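Oiling a Maple Board 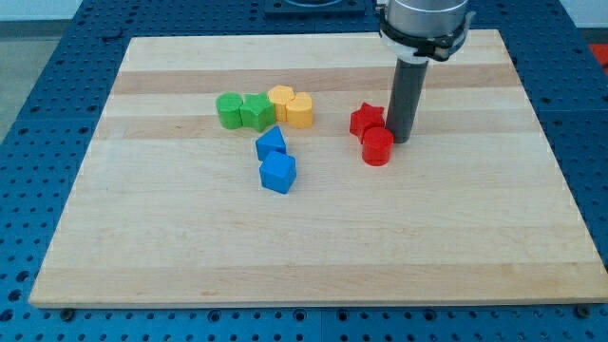 Use food-grade mineral oil. Olive and corn oil turn rancid in the grain.

Wash the board with dish soap, rinse, and stand it on edge overnight. Flatten raised grain with 220 grit, sanding along the planks. Wipe off the dust.

Apply oil to both faces and the end grain. Wait 3 hours, then wipe off the excess. End grain takes a second coat.

Repeat every 4 weeks in dry weather. Do not soak the board or put it in a dishwasher; glue joints will open.

Updated 30 May 2024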